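Subject: Re: [drencombe-talk] Garnura's tax posts and the shutdown numbers

I went back through the thread on Garnura's posts before replying. Most of the argument comes from people quoting the screenshots and skipping the posts themselves. There are 6 posts. The screenshots going around show two of them, out of order, and the reply from the Isstead account is pasted under the wrong one.
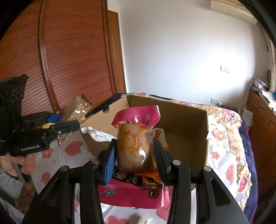
*Drencombe List Digest, Issue 74*

The earlier message, trimmed:

> She says she paid more in tax on the last record than the whole Isstead
> town office spends in a year, and that she wants a receipt. Fine. But a
> singer with that kind of money isn't the one missing a paycheck. Why is
> this news? And why did the Nishad blog run it as "Garnura calls for tax
> strike"? I read it twice and can't find her saying that.
>
> Also, does anyone have the text of the deleted one?

Taking these in order.

1. She did not call for a tax strike. The closest line is "I would like to know what I bought." The Nishad headline was changed in the afternoon, but the old wording is still in the page address, so every shared link shows it.

2. The comparison with the town office is hers and I can't check it. Her tax bill is private. The office budget is public, but it is split between two funds, and she doesn't say which one she means.

3. On whether it is news: the Nishad post had 300 comments when I looked in March. The blog's piece on the office closure itself had 5. I would have preferred the reverse, but that is what people read.

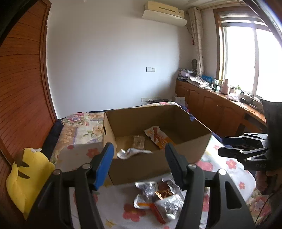
4. The deleted post was a reply to a fan who asked if she would cover rent for furloughed clerks. I have the text from the feed reader, which keeps a copy. It reads: "Ask the people who closed the building." She deleted it within the hour and put up a longer version saying the same thing with a link to the closure notice. I don't see a retraction there, and the Nishad update calling it one should be fixed too.

If anyone writes to Nishad, quote the posts by time and leave out the screenshots. They corrected the headline after a message that did this, and ignored the ones that called them names.

I can send the feed copy as plain text off list. Please don't attach it here, the archive strips attachments and leaves an empty message.

Please also trim quotes when replying. The last digest was mostly the same paragraph.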